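**Gripper drops bottles after pad change (Custer cell)**

**shelfrat_2:** Swapped the finger pads on our shelf-stocking unit in July. Cans are fine. Soda bottles slip when it grabs them by the neck. Force is set at 90 percent, same as before. Pads are the Proten soft ones. Any ideas?

**ebi_tech:** Put the force back down. Soft pads bulge when you squeeze hard and the neck rolls out. Also redo the finger zero. New pads are thicker, so the old zero is wrong.

**dockside93:** Disagree on the force. We run 93 at Sterkcombe with the same pads and don't drop any. I'd look at the wrist angle first.

**ebi_tech:** What hand do you have, though? On the Ebihara hand that much force wears the pads out in weeks.

**dockside93:** Older one. Fair point – but I'd still check the wrist.

**shelfrat_2:** OK, did the finger zero this morning and it was off by 2 mm. Left the force alone so I only changed one thing. Running it on the top shelf now, green bottles, neck grip.

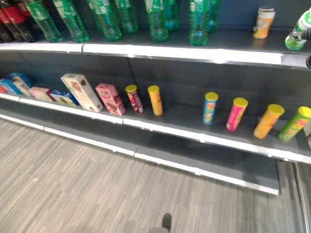
I'm logging every pick and will go to 211 before I touch the wrist angle. If it still slips I'll drop the force next.

**ebi_tech:** Wipe the pads with alcohol before you start the count. Ours came with a film on them.

**shelfrat_2:** Didn't know that. Will wipe and start over.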